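Vurneck Makers Forum > Student Projects > PC assembly challenge, our arm keeps fumbling the CPU

brosotura_kid
Posted May 11, 2026

Hi all, second year at Surkberg College here. Our robotics club is doing the June assembly challenge, the one where the arm has to pick parts out of a printed fixture and put them into a board. I'm on the grasping side with Kwadwo Dogbe and we've hit a wall with the processor. RAM was fine after a week of swearing. The CPU is another story!

We've logged 166 tries and the pick works maybe half the time. When it goes wrong the fingers shove it against the wall of the pocket and it tips up on one corner.

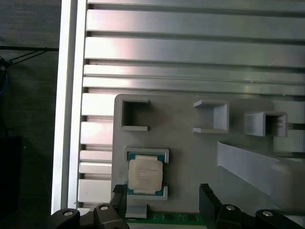 At the moment we come straight down, close slowly and lift. I want to reprint the plate with lower walls so the fingertips get more of a bite. Kwadwo wants to leave the plate alone and fix the approach. Anyone been through this?

tin_lid
Kwadwo's right, sorry. Reprint and you'll have to teach every position again, and you've got a month. Try closing to just short of contact, nudge sideways a hair, then close fully.

Costello_Steve
Disagree with tin_lid. We did the nudge thing last year and it worked lovely on the practice bench, then fell apart on the day when the table was slightly off. Chamfer the top of the walls and keep everything else where it is. Same hole positions, so no reteaching.

tin_lid
You'd still want to check it all. No two prints come out of our machine the same size.

Costello_Steve
Then fix your printer mate :)

marrowfat
What are you gripping it by? If you're squeezing the metal lid and not the green bit, I'd look there first. Also how fast is slow?

brosotura_kid
Edges of the green bit, or that's the plan anyway. Closing speed is set to 13 in our script, which is some made-up unit the last team left us (thanks, last team). I'll halve it tonight and see. Chamfer sounds like a decent compromise, Kwadwo has grumbled but he's opened the CAD file, so I'm counting that as a yes. Will post the numbers once we've done another batch.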